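Rirnholm Games Club, minutes of the meeting, 30 June 2024

I'm typing these up from my own scribbles, so shout if I've got you down wrong! Mitiku Gashaw was in the chair and I (Mulugeta Alemayehu) took notes.

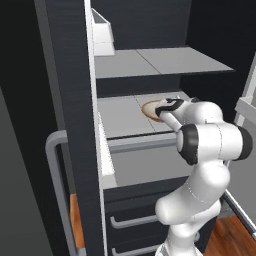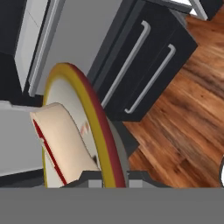
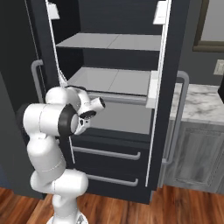

First up was Trovis, the monster-collecting game we've all been playing since the spring. Mitiku has now filled his whole creature book, all 771 entries, and got a round of applause for it. I'm stuck on 68 per cent and still can't find the marsh owl (tips welcome, please).

We talked for ages about the September tournament. Agreed: two-player teams, 20 places, no trading once the first match has begun. I wanted legendary creatures allowed, but I lost the vote and I'm only sulking a little.

Then the new expansion, Admasu. Most of us love the harbour town and the fishing contests, though the ferry ride is far too long and you can't skip it. Mitiku thinks the final boss is too easy. I've lost to it four times, so we'll have to disagree on that one!

Jaltix, the puzzle game, was put off again as only two of us had played it.

Jobs: Mitiku to write up the tournament rules, me to ask about borrowing a second telly and to bring the spare controllers back.

Next meeting at Mitiku's, date to follow.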